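Den Brief von Howells bekam Rhiannon Prothero im August. Sie las ihn erst im Treppenhaus, dann noch einmal am Küchentisch. Die Wohnung ihrer Tante in Didthorpe sei bis Monatsende zu räumen, stand darin, andernfalls werde die Verwaltung die Räumung auf Kosten der Erben veranlassen. Unterschrieben hatte ein Berwyn Meredith.

Erben gab es zwei, sie und ihren Cousin Emrys. Sie hatten seit der Beerdigung ihres Großvaters nicht mehr miteinander gesprochen. Rhiannon rief ihn am selben Abend an.

»Ich kann am Samstag«, sagte Emrys Phillips. »Hast du einen Schlüssel?«

»Nein.«

»Ich auch nicht.«

Den Schlüssel hatte die Nachbarin, Annick Picard. Sie gab ihn nicht gleich heraus. Sie wollte erst die Ausweise sehen und danach wissen, wer von beiden das Klavier nehme.

»Welches Klavier?«, fragte Emrys.

Es stand im hinteren Zimmer, braun, mit zwei Kerzenhaltern aus Messing. Rhiannon kannte die Wohnung nur aus ihrer Kindheit und erinnerte sich an eine Nähmaschine an dieser Stelle. Emrys klappte den Deckel auf und drückte eine Taste. Der Ton kam, aber er war zu tief.

»Sie hat jeden Morgen gespielt«, sagte Frau Picard von der Tür her. »Sonntags auch. Ich habe mich zweimal beschwert und dann nicht mehr.«

## Das Inventar

Sie fingen in der Küche an. Emrys packte das Geschirr in Zeitungspapier, Rhiannon schrieb auf, was in welchen Karton kam. Ihre Tante hatte fast nichts weggeworfen. Im Schrank über dem Herd lagen Gummiringe, Bindfaden, Quittungen aus Pirnton und eine Blechdose mit Knöpfen.

Mittags aßen sie belegte Brote im Stehen. Emrys erzählte, dass er geschieden sei. Rhiannon sagte, das habe sie gehört.

»Von wem?«

»Von ihr. Sie hat mir zu Weihnachten immer geschrieben, was du machst.«

Er wickelte eine Tasse ein und stellte sie in den Karton. »Mir hat sie geschrieben, was du machst«, sagte er.

Am Nachmittag fand Rhiannon unter dem Bett einen Koffer. Darin lagen Noten, mit Bleistift geschrieben und mit einer Wäscheleine zu Bündeln gebunden. Auf jedem Bündel klebte ein Zettel mit einer Nummer. Das letzte trug die 101. Emrys setzte sich auf den Boden und blätterte. Er hatte als Junge Trompete gelernt und konnte noch etwas lesen.

»Das sind Stücke«, sagte er. »Kurze Stücke. Das hier heißt ›Bus nach Mundville‹. Das hier ›Picard klopft an die Wand‹.«

»Spiel es.«

»Ich kann nicht Klavier spielen.«

Sie banden das Bündel wieder zu. Draußen fing es an zu regnen, und Rhiannon schloss das Fenster. Den Koffer stellten sie neben die Wohnungstür, damit er nicht aus Versehen auf den Wagen kam.

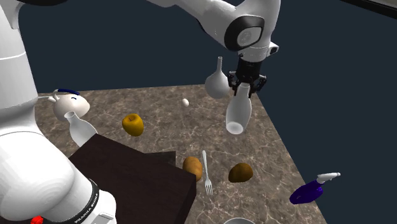 ## Der Klavierstimmer

Achilleas Stefanou kam am Montag. Frau Picard hatte ihn empfohlen. Er nahm die vordere Verkleidung ab, sah eine Weile hinein und roch am Filz.

»Für das Instrument bekommen Sie nichts«, sagte er. »Der Transport kostet mehr, als es wert ist. Aber stimmen kann ich es.«

»Wir müssen die Wohnung bis zum Monatsende räumen«, sagte Rhiannon.

»Dann haben Sie es ein paar Tage lang gestimmt.«

Sie sah Emrys an. Er zuckte mit den Schultern und holte sein Portemonnaie aus der Jacke.

Das Stimmen dauerte den ganzen Vormittag. Rhiannon nahm solange im Flur die Garderobe von der Wand. Als Stefanou fertig war, gab sie ihm das Bündel mit der 101. Er legte die Blätter auf das Pult und suchte in der Brusttasche nach seiner Brille.

»Eine saubere Handschrift«, sagte er. Dann spielte er.

Das Stück war langsam und hatte eine Stelle in der linken Hand, die immer wiederkam. Beim zweiten Mal erkannte Rhiannon sie. Es war das Lied, das ihre Tante beim Bügeln gesummt hatte, und sie hatte es immer für etwas aus dem Radio gehalten. Emrys stand am Fenster, die Hände in den Taschen. Nebenan wurde ein Stuhl gerückt, näher an die Wand.

Stefanou drehte das letzte Blatt um. Die Rückseite war leer.

»Hier hört es auf«, sagte er. »Mitten im Takt.«

»Gibt es noch ein Blatt?«, fragte Emrys.

Rhiannon ging in den Flur und öffnete den Koffer. Sie sah auch im Futter nach und unter den anderen Bündeln. Sie fand einen Bleistift und einen Fahrschein.

Frau Picard klopfte. Sie hatte eine Strickjacke über den Schultern und kam nicht herein.

»Es geht noch weiter«, sagte sie. »Sie hat es oft genug gespielt.« Sie summte vier Takte, brach ab und fing noch einmal tiefer an.

Stefanou nahm den Bleistift und bat sie, langsamer zu machen.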